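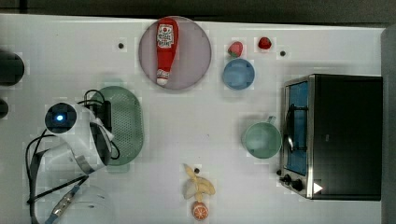
¿Qué reglas seguís para grabar demostraciones con un brazo en mesa? (orden, cables, límites, todo eso)

Última actualización: julio

Hola a todos! A ver si me echáis un cable (perdón). Llevo unos meses grabando tareas de cocina de juguete con un brazo montado al lado de una mesa blanca: poner la fresa en el cuenco, sacar el bote de kétchup del plato, mover la taza, abrir el hornito... lo típico. Hasta ahora lo hacía yo solo y cada cual con sus manías, pero en septiembre entran dos personas más a grabar y me han pedido que escriba unas normas de trabajo, una hoja que se pueda pegar en la pared y que la gente lea de verdad.

Mis dudas son estas. Primero, los cables: los míos hacen bucles que cuelgan por encima de la mesa y a veces acaban sobre el escurridor verde. ¿Los fijáis al brazo o les dejáis holgura? Segundo, la colocación de los objetos, porque yo los voy poniendo a ojo y luego no sé repetir una disposición. Y tercero, ¿hace falta hacer una evaluación de riesgos en serio para un brazo pequeño que mueve plátanos de plástico? En el taller me dicen que exagero y en la oficina me dicen que me quedo corto, así que no sé a quién hacer caso.

El objetivo son 2.000 episodios y llevo muy pocos, o sea que estoy a tiempo de cambiar cosas. Gracias!!

RESPUESTA 1 (la más votada)
Sanne De Haan

Buenas! Yo me peleé con esto mismo el año pasado en Dremimach y nuestra primera hoja tenía 49 puntos, imagínate, no la leía ni quien la escribió (o sea, yo). La versión que usamos ahora cabe en una cara. Te cuento lo que sobrevivió:

Los cables van sujetos al brazo con velcro en cada eslabón, dejando un bucle flojo solo en las articulaciones. Antes de fijarlos lleva el brazo a mano hasta las posturas más extremas que vayas a usar y mira que ninguno quede tirante. Y los conectores, nunca apoyados encima de los objetos de la tarea! Si un cable pasa por encima del escurridor, tarde o temprano lo arrastra, y encima te tapa justo lo que la cámara debería ver. Esto lo arreglaría hoy mismo, antes de grabar ni un episodio más.

Para la colocación, nosotros imprimimos unas tarjetas con la disposición inicial de cada tarea. El que graba coge la tarjeta, coloca, compara con la vista cenital en directo y luego arranca. Parece una tontería pero te ahorra discusiones. Eso sí, no hagas todas las disposiciones iguales, baraja las tarjetas, que si el plato está siempre en el mismo sitio luego el modelo se lo aprende de memoria y a llorar.

Lo de los límites: velocidad reducida por software, y un volumen de trabajo definido para que la pinza no pueda bajar más allá del tablero ni salirse por el lado del operador. La parada de emergencia al alcance de la mano que NO lleva el mando. Y se prueba al empezar cada turno, pulsándola de verdad con el brazo en marcha despacito.

Ah, y apunta los episodios fallidos en vez de borrarlos. Se marcan como fallo y se guardan. Yo borré 31 una tarde porque me daban vergüenza y todavía me arrepiento.

RESPUESTA 2
Thijs Wuyts

Muy de acuerdo con Sanne en casi todo, solo entro por lo de la evaluación de riesgos, que a mí me tocó hacerla en Verschueren. Sí, hazla. Que el brazo sea pequeño no te libra, y que los objetos sean de juguete tampoco: lo que se evalúa es la aplicación entera, con la pinza, la mesa, lo que agarra y la persona que mete la mano para recolocar la fresa. Échale un ojo a la ISO 10218 y a la ISO 12100 para el método general, y habla con quien lleve prevención en tu empresa, que un foro no sustituye eso.

En la práctica la mía salió en unas 8 páginas y el punto más gordo no fue el golpe, fue el atrapamiento de dedos entre la pinza y cosas rígidas. Piensa en tu hornito, o en cualquier cosa con tirador. Nuestra norma es que las manos entran en la mesa solo con el brazo en pausa y en la postura de reposo, y el que recoloca es el mismo que lleva el mando. Si sois dos, se dice "manos fuera" en voz alta y se espera respuesta. Los primeros días da un poco de corte, luego sale solo.

Una cosa en la que no coincido: lo del velcro en cada eslabón depende del brazo. En el nuestro pellizcaba la funda en la muñeca y acabamos poniendo una guía flexible. Mira el manual antes, que algunos fabricantes te dicen por dónde quieren que pases el cable.

RESPUESTA 3

yo no me complicaría tanto la verdad, mesa limpia y ya. nosotros en Okley grabamos con lo que hay encima y va bien. lo único, fija la mesa al suelo que si alguien le da con la cadera pierdes la calibración

Comentario de Sanne De Haan: lo de fijar la mesa es buenísimo, se me había olvidado! Lo otro no tanto jaja. Si no tienes norma escrita, cuando entre gente nueva cada uno graba a su manera y luego a ver quién separa los datos.

Comentario del autor de la pregunta: mil gracias a los tres, el domingo me pongo con los cables y las tarjetas. Thijs, ¿tu plantilla de riesgos se puede compartir o es interna?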